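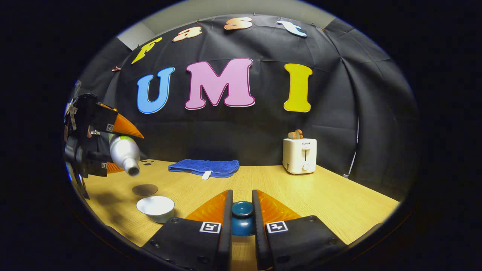
How much can a robot learn from someone making breakfast with a gripper in each hand?

More than we expected when we started in July, and most of it came from the parts of the job we had been throwing away.

Some background for readers who joined the list recently. The Grostutora group trains a two-armed robot, Estrella, on kitchen tasks, and we do the training without touching Estrella at all. A person picks up two hand-held grippers, each with its own camera, and does the task at a table. The markers on the fingers let us work out how far open each gripper is, and the cameras give us both the view and the motion. The policy (the network that decides what the robot does next) learns from those recordings and then runs on the real arms at our Somham lab. It's a lovely way to work. You can do a whole morning of recording with a table, a toaster and a bottle, and your robot can be in pieces on the next bench the entire time.

The trouble is that people are fast and uneven. Watch anyone pour or squeeze something out of a bottle while the other hand holds a cup. One hand slows right down, the other one waits, and then both of them hurry off to the next thing. Our old policy treated every moment of a recording the same way, and it learned a sort of average pace that suited nothing. It crept through the easy moves and rushed the delicate ones. The worst part was the waiting. A hand that holds still for two seconds looks, to a network, a lot like a hand that ought to hold still forever, and Estrella would freeze with a cup in the air while we stood there willing it to move.

The usual cure is to trim the pauses. We did that for months! It helps with the freezing, but it also cuts out the moment when the waiting hand steadies the object, and the two hands drift out of step with each other.

Yaroslav Kushnir suggested leaving the pauses in and giving the policy one more thing to predict. Along with the next motion for each gripper, it now guesses which hand is leading and how far that hand is from finishing what it's doing. The labels for this come straight out of the recordings, from finger opening and hand speed, so there's no extra work for the person at the table. When the robot runs, the waiting arm looks at the guess for the leading arm and sets its own timing from it. We've been calling the method Floltanov, and by now the name is on too many folders to change.

We trained on 2258 recordings of two-handed table tasks, with toast, bottles, bowls, cups and towels all in the mix. A second policy got the same recordings with the pauses trimmed and without the extra prediction. Then we ran each of them 100 times on Estrella, with objects put down in fresh spots before every run. The new policy finished 878 fewer seconds of total standing-still time than the old one across the full set, and the freezes with a cup in midair, which used to ruin our afternoons, showed up in only 6 runs.

What pleased us most was how it looks. The arms seem to pay attention to each other now. If you nudge a bowl while the leading arm is reaching for it, the leading arm slows down, its guess about finishing slides back, and the other arm holds on a little longer and then carries on. We never recorded anyone having their bowl nudged. I spent far too long moving that bowl back and forth with a ruler, just to see it happen again.

There are things it can't do yet. Tasks where both hands lead at once, like folding a towel from two corners, confuse the prediction, and it flips back and forth between left and right several times a second. The arms shiver when this happens. Smoothing the guess over a longer stretch calms them down but makes the robot slow to react, so we're trying a third label that simply means "both". Shiny objects are also harder than we'd like. The wide camera view picks up reflections from the lights, and the policy sometimes closes its fingers early on a glossy cup.

A question that came up at the open lab was whether the person recording needs to move slowly or carefully. Please don't! Early on we told people to keep a steady pace, and those recordings turned out to be the least useful we have. Natural speed carries the timing the method is looking for, fumbles included. A grip that slips and gets corrected is worth keeping too, as long as the task gets finished.

Next up are longer sequences, with the toast, the drink and the wipe-down all run as one job. Yaroslav is already rewriting the labeling script to handle them, and we'll have the first runs on Estrella in the next issue.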